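Home Projects Workshop Magazine Subscribe
Filed under: Makers & Robotics

Chandrasekhar Subramaniam builds his robot in a shared workshop on the Plurkthorpe side of the canal, where he rents a bench and 2 shelves. The machine has two arms and a gripper on each. He calls it Kotian. Parts have cost him $1,719 so far, and most of that went into the wrists.

Before the real arms move, every motion is tried in simulation.
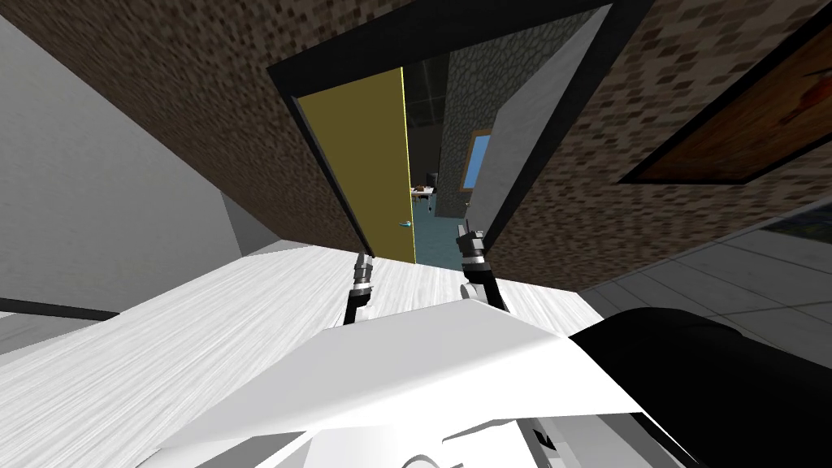
Subramaniam wrote the control code himself over one winter, starting in October. The test rooms came later, and he keeps them plain and a little odd. Behind a yellow door with a small teal knob there is a desk and an office chair, and the brown wall has a painting on it. He wants doors in every room – they are what he plans to work on next.

A new motion gets 300 simulated runs. Then he clears the bench, plugs in the arms and tries it at quarter speed, with one hand on the power switch.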